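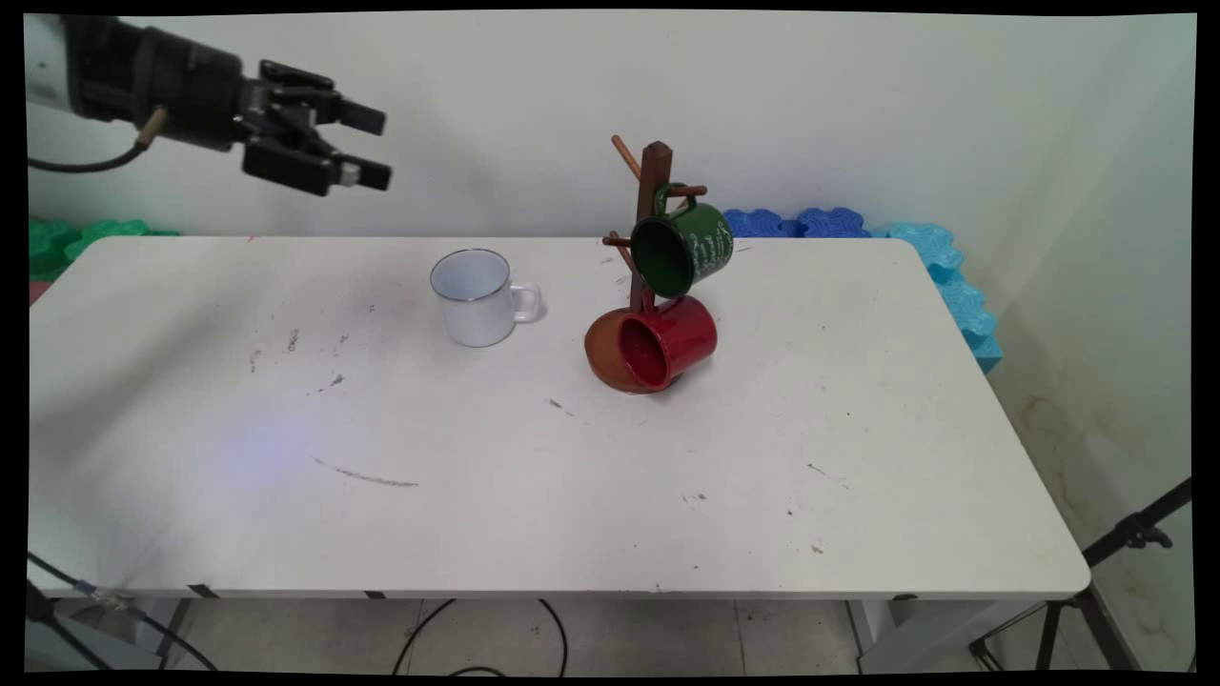
Eltach, August 22, 2020

Mug Storage for the Correa House Kitchen
Final report, Household Objects project course
Katherine Betancur, Eusebio Chávez and Deisy Marulanda
Course instructor: Yolanda Pacheco

1. Background

Correa House has one kitchen on the ground floor, shared by all the residents. The mugs used to go in the cabinet over the sink, stacked two and three high. The cabinet is deep and the shelf is above eye level for most people, so mugs at the back stayed at the back. The ones in front got taken out and left on the counter next to the kettle, where they took up the space needed for making food.

The house manager, Florante Evangelista, asked our course for ideas in the spring. He wanted something that would not be screwed to the wall and would not cost more than the kitchen budget could carry. Our group picked the mug question. Another group took the food shelf and has written its own report.

We decided early to work with a mug tree, meaning a post on a base with pegs to hang mugs by the handle. Deisy's family has used one for years. The other two of us had never used one and were doubtful.

2. What we wanted to find out

We wrote down our questions before buying or borrowing anything.

Does a mug tree take less counter space than the same mugs standing on their own?

Does it stay upright when it is loaded on one side only?

Which pegs do people use first, and does it matter for balance?

Do enamel mugs get damaged by hanging and unhanging?

We dropped a fifth question, about drying time, after the first week. The weather was too different from one day to the next for the results to mean much.

3. Materials

The stand is dark brown wood. It has a square post and four angled pegs. On our kitchen scale it weighed 526 grams with nothing on it. We considered a metal one as well but could only get hold of it for an afternoon, so it is not part of the results.

For mugs we used enamel, which is what the house already buys. Enamel is light, and it does not break when it goes in the sink too hard, although it can chip. The main three were a white one with a thin silver rim, a dark green one with white script lettering on the side, and a red one with an orange-brown rim and bottom. We chose different colors so that we could write "green" or "red" in the notebook and not have to mark the mugs with tape.

The work was done on the white folding table in the Jastetti room. The top has scuffs and a long gray streak in it from earlier use, and we ended up using the streak as a reference when we put the stand back in its place between sessions. The foam pieces along the wall belong to the room and stayed where they were.

We also used a steel ruler, a notebook, masking tape and a bag of dry rice for extra weight.

4. Method

4.1 Counter space

We drew around each mug and around the base of the stand on brown paper, then cut the shapes out. For the mugs we left room on one side for the handle. For the stand we drew a second, larger outline showing how far the mugs stick out when they are hanging, with the ruler held straight down from the widest point.

4.2 Balance

We hung mugs in different orders and watched whether the base lifted. Each order was tried with empty mugs and then with 200 grams of rice in a small bag tied to the handle of the heaviest one. The second test is harder than anything that should happen in a kitchen, but Eusebio pointed out that people pull downward on a mug when they take it off in a hurry.

We repeated the whole set 50 times over two weeks. Two people were present for each session, one to hang and one to write.

4.3 Use

The stand was put out in the Correa House kitchen on weekday mornings with a notebook beside it. Residents were told it was there and that they could use it or leave it alone. We asked them to write down the peg they used, upper or lower, and anything that annoyed them.

4.4 Wear

We looked at the inside of each handle with a flashlight at the start and at the end. We also ran a fingertip around each rim to feel for chips.

5. Results

5.1 Counter space

The base of the stand took up a little more room than one mug. The larger outline, with mugs hanging, was bigger than we expected. It was still smaller than the paper shapes for four separate mugs, but the difference was only worth having when every peg was in use. With one mug hanging and two standing next to the stand, it took more counter than having no stand at all.

This was the most useful thing we learned. A stand that is half used is in the way, and how well it works depends on people hanging their mugs up.

5.2 Balance

With empty mugs the stand stayed flat in every order we tried, including one mug alone on an upper peg. Enamel mugs weigh little compared with the stand, so this is not surprising. We would expect a different result with thick ceramic mugs.

With the rice added, the base lifted on one side when the weight was on an upper peg and the opposite pegs had nothing on them. It did not lift when the weight was on a lower peg. Putting a mug on the opposite side was enough to stop it.

Mugs do not hang level. The handle slides down the slope of the peg until it meets the post, and the mug then tips so that its opening points outward. How far it tips depends on the shape of the handle. The green mug tipped with its opening well out to the front, and its lettering stayed partly visible, which one resident liked because she could pick it out from across the kitchen.

An enamel mug lying on its side by the base will roll if the table is bumped, until the handle stops it. We mention this because residents sometimes put a mug down against the post without hanging it.

5.3 Use

Residents used the upper pegs first. In the notebook the lower pegs only appear on mornings when the upper ones were already taken. Several people wrote that their knuckles touched the counter or another mug when they reached for a lower peg. One wrote "fine" every day, and we have counted that as a positive comment.

There were two complaints about position. The kettle cord ran behind the stand and caught on a mug, and the stand was on the left side of the sink while the dish rack is on the right. We moved it to the right in the second week – the cord was clear of it there – and had no more comments about either one.

Three residents never used it. When we asked them, two said they keep their mug in their room. The third prefers glasses.

5.4 Wear

We found no new chips on any rim. The handle of the white mug had a small dull mark on the inside at the end that we had not noted at the start. It could be from the peg, or we could have missed it the first time. The wood of the pegs had light rub marks on top near the post.

6. Problems with the project

Our first paper outlines were wrong. Deisy drew the mugs without their handles and we had to cut them again.

We lost one session when the Jastetti room was locked, and another to a scale that kept switching itself off. Eusebio replaced the battery and we weighed everything again to be safe. The numbers in this report are from the second weighing.

The kitchen notebook got wet in the first week and two pages could not be read. We did not try to guess what had been on them. After that the notebook hung from a string on the cabinet door.

Two weeks is short. People may have used the stand more than usual because it was new, or less because they had not formed the habit. We can't tell from what we have.

7. Recommendations for the house

Put one stand to the right of the sink, next to the dish rack and away from the kettle cord.

Keep only as many shared mugs on the counter as there are pegs. Extra mugs should go back in the cabinet on the lower shelf, where the baking trays are now. The trays could move up, as they are used less.

Stay with enamel if a light stand like this one is used. If the house wants ceramic mugs, we suggest looking for a stand with a wider or heavier base. Florante has the Zendus catalog in his office, and there are two models in it that would be worth trying.

Stick felt under the base. The wood slides on a smooth counter when a mug is pulled off sideways.

8. Who did what

Katherine Betancur ran the kitchen trial and wrote sections 1, 5 and 7. Eusebio Chávez did the balance tests and the weighing. Deisy Marulanda made the paper outlines, kept the notebook and wrote sections 3, 4 and 6. All three of us read the full text.

We thank Yolanda Pacheco for her comments on the first draft and Florante Evangelista for letting us move things around in the kitchen. The stand stays at Correa House until the end of September, and the paper outlines are in the course folder for any group that wants to use them.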